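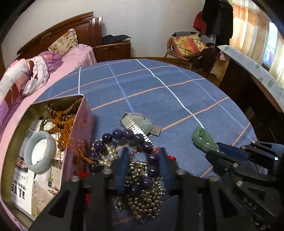
Section 4 – Untangling and sorting

1. Spread a cloth on the table first. Small beads roll.
2. Lay the whole pile out flat. Don't pull on any strand yet.
3. Lift off watch bands and pendants. Set carved jade well to one side.
4. Find an end or clasp, work the strand loose from there. Pearls before metal beads – metal scratches them.
5. Bangles, prayer beads and anything with tassels go in the tin. Keep tassels out of teh clasps.

CAUTION: Never shake a knot loose. Old thread snaps.

Note: Stuck knot? Use a blunt needle, go slow. Still stuck, leave it and mark it for restringing, see Section 5.

Guide by Blandine Pichon, last udpated March 2019

88 shares – 4 comments

This site uses cookies. Accept | Settings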